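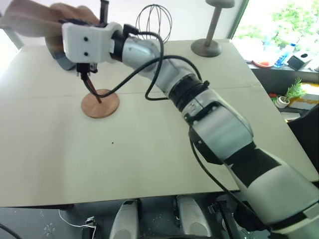
4 min read · 6 replies

Gripper fingers slipping on thin round stock, and where do you all run your cables?

mehrangiz_s
Afternoon all. First picture's our cell as it stands. One of our two arms over a pale two-panel table, and I've inherited the looking-after of it (lucky me!). The jobs are all household stuff, picking up and placing and handling cloth, and mostly it behaves. What doesn't behave is anything thin and round. The wooden rod in the picture is the worst. The fingers close on it fine, but as soon as the tip meets the disc and there's a bit of push, the rod wants to pivot in the jaws and I lose the angle I had.

I've wiped the fingers down, checked the two screws on the front of the housing, and redone the zero on the jaw. It got better for a morning and then went back to how it was. Log says 215 closes since I last reset the counter, so it's hardly worn out.

Second thing, the black cable out of the top of the housing. I've left it in a big loop over the arm because I was scared of it pulling tight. Too much slack or not enough? I'm using the Trorkik setup notes but they go straight from bolting the housing on to "route cable as required", thanks very much.

ovidiu_i
Nice tidy table, wish mine looked like that.

Your rod thing is almost certainly finger alignment. If one finger sits a hair further forward than the other, they touch the rod at two different heights and you've made yourself a hinge. Take the housing off, close the jaws on something flat and known, hold it up to a window and look for daylight. Mine had a gap you could have posted a letter through. I loosened both screws, pushed everything square, nipped them up a bit at a time and haven't had to touch it for 1,333 cycles.

As for the cable, leave the loop alone. Slack is your friend.

Nazanin G
Going to disagree with Ovidiu on the cable, sorry! A loop standing up over the arm is fine right up until the wrist goes round the long way and it hooks on something. We had one catch on a stand at the back of the table and it took the stand with it. I'd bring it down along the arm with two soft ties, one behind the wrist and one before the elbow, and leave the slack between them so it has somewhere to go. Then drive every joint to both ends slowly with your hand near the stop and watch it.

Agree about squaring the fingers though. I'd do that first, before buying anything.

ovidiu_i
Two ties is how I broke my last cable. It bent at the tie every single time until the core went. If you must tie it, tie it loose enough to slide.

Nazanin G
Loose enough to slide is what I meant by soft. I think we're arguing about the same bit of velcro.

rostam.kazemi
I'd look at the pads before either of those. Bare hard fingers on smooth wood will slide whatever you do about alignment. We stuck thin rubber on ours, the Zarer sheet, cut to shape with a scalpel, and that was the end of it for rods and spoon handles. The downside is that rubber grabs cloth. If you're doing fabric jobs with the same fingers you'll find it doesn't want to let go, so try one side first. Write down the count when you change them too. Our first set started peeling at 1,845.

mehrangiz_s
Thank you everyone, very useful. Did the daylight test over lunch on Tuesday and Ovidiu, you were right, there was a sliver at the tip end. I've squared it up and the rod is holding much better. I wouldn't call it cured, it still creeps if I push hard, but I got 154 closes in before I went home and only swore at a few of them.

Rostam, the cloth is exactly my worry. Half our list is fabric, so I can't have pads that hang on to it. Picture below so you can see the sort of thing:

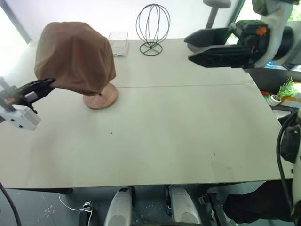
Left fingers up against the brown cloth on the covered stand, right gripper open.

On a job like that I want the fingers to slide off the edge of the cloth without dragging it, so bare fingers suit me. I might pad the other arm and keep all the rod work over there, if I can talk Océane into changing the job list.

Cable: I've gone with loose ties, so you both win. I'll run it through its full travel before I trust it, and I want to sort the one hanging down by the base as well while I've got the ties out.

rostam.kazemi
One padded and one bare is a good plan. Just label them. We didn't, and somebody swapped them back after a clean and we lost a whole afternoon to it.

oceane_b
I can see this thread, you know. Yes to changing the job list, but do the pads first and show me it works before I move anything over.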